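Print this page | E-mail this page
Last updated: 02/05/2020

4.2 Collecting the teardown demonstrations

We are less sure than earlier authors that more demonstrations make a better policy. The Pesonen set holds 2089 episodes, all gathered by people steering the arm by hand through the opening stages of desktop computer disassembly. Its size is often quoted as a strength. Our own reading of the logs is less cheerful. Only 337 episodes reach the stage where a drive is released, and 43 of those come from a single operator whose habits the policy copied faithfully, pauses included.

Cables are the main trouble. A learner trained on tidy cases treats the wiring as background, and the wrist view gives it little reason to do otherwise until the fingers are nearly in contact. Figure 3 shows such a view, with the fingertips just short of the cables below a hard drive in a blue caddy.
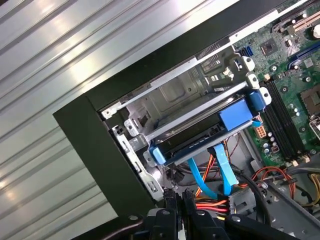
Hanne Vainio

Figure 3. Wrist view during collection. Blue SATA cables and a white Molex connector lie directly above the fingers.

Labelling such moments proved harder than we had planned for. Two annotators given the same clip often disagreed on whether the operator was reaching for a plug or simply waiting. We kept both labels. Savolainen's suggestion of settling each case by vote was tried on the Brisov subset and dropped, as it hid the disagreement without removing it. We also doubt that a success label set by the operator should be trusted on its own. When we reviewed the September sessions, 5 episodes marked as complete ended with the drive still plugged in.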